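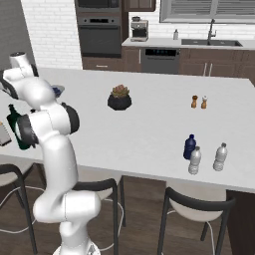

4.3 Before the arm moves over a counter

Follow these steps each time the task is changed, also in simulation.

1. Open the Noveo cell file and confirm that the arm base is fixed in its position.
2. Register every object on the countertop: bottles, shakers, plant pots, dishes. An object without a registered shape is not seen by the collision check.
3. Set the speed limit to 32 percent for the first run.
4. Move the arm to the start pose and keep one hand near the stop button.

Note: Chairs must be registered also, even when they are pushed under the counter.

CAUTION: Do not copy the safety zones from another kitchen layout — the links of the arm may pass lower than you expect.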